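Firside Players: talk to the autumn open evening
Speaker notes, Fri 22 November

Slide 1. Hello and money
Welcome, fire exits, thank the Nevari for the hall. Say the number early: the winter musical costs 4,000 to put on. Let them gasp. Then say that 900 of it is the licence, and that we haven't bought a single hat yet.

Slide 2. Why a musical at all
Last year's play was a serious piece about a lighthouse. We sold 101 tickets over the whole run, and a fair few of those were to people already in it. Pause here. If there's no laugh, move on quickly.
This year it's Pallia, with songs, a storm and a talking goat. The goat sold out the read-through.

Slide 3. The set
One forest, one harbour, one palace, all on a stage the depth of a bus shelter. Plan is to turn the same flats round between scenes and hope the audience is looking at the goat. Timber is the big cost after the licence.

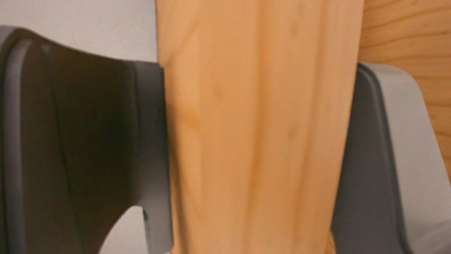 Slide 4. Who can join
Ages 14 and up. Singing helps. Standing still while others sing helps more. Auditions are one verse of anything, except the big ballad from Tu, which the panel has now heard enough for one lifetime.

Slide 5. Questions
Someone will ask about parking. There isn't any. Sign-up sheet is by the tea urn, pens on string.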